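How a robot club teaches an arm to help at the table

Have you ever watched someone carry a full plate across a room? They keep it level, they go slowly round corners, and they put it down gently. People do this without thinking very hard. A robot has to be taught every bit of it.

At the Fernero Robot Club, children and older students learn how to do that teaching. The club meets after school and has 20 members. They work in small teams, and each team picks one job that a person might do in a café. This year one team is called Drovasa and another is called Campos. The teams chose the names themselves.

What is a robot arm?

A robot arm is a machine with joints, a bit like your shoulder, elbow and wrist. Inside each joint there is a motor. When the motor turns, that part of the arm moves. At the end of the arm there is usually a gripper, which does the job of a hand.

Most grippers have only two fingers. You have five on each hand, so try this at home. Hold your finger and thumb out straight like a pair of tongs and pick up a pencil. Now try a grape. You have to squeeze enough to hold it but not enough to squash it. That is what the teams spend most of their time on.

How does it know where things are?

Robots use cameras to see. Some cameras have two lenses side by side, like a pair of eyes. Each lens gets a slightly different view, and the computer compares the two views to work out how far away something is. This is called depth.
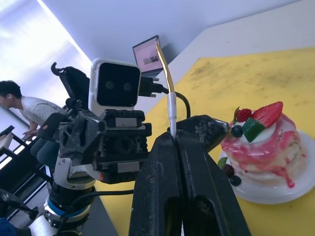

Depth matters a lot with food. If the computer thinks a plate is nearer than it really is, the gripper will close on thin air. If it thinks the plate is further away, the gripper may bump straight into the pudding. Pancakes are a good test because a tall stack with fruit on top has lots of bumps and edges for the computer to sort out.

How do you teach it?

There are two ways. The first is to write instructions, called code. The code says where to move, how fast to go and when to close the gripper.

The second way is to show the robot. A person guides the arm through the job and the computer records each movement. One go is not enough. The Campos team guided their arm through the same job 31 times before they let it try alone, and it still missed the plate on its first turn.

"We write down every miss," says Milagros Dimaculangan, who runs the club. "Then we change one thing and try again. If you change five things, you don't know which one helped."

Staying safe

Robot arms can be strong, and they don't notice if your fingers are in the way. Club members learn where the stop button is before they learn anything else. Long hair is tied back - and so are hoodie strings.

What happens next?

In May the teams will show their work at the Durkia Schools Challenge. Each team gets five minutes and two tries. Judges give marks for careful movement as well as for finishing the job, so a slow robot can still do well.

Words to know

Gripper: the part of a robot that holds things.
Joint: a place where the arm can bend or turn.
Depth: how far away something is.
Code: instructions for a computer.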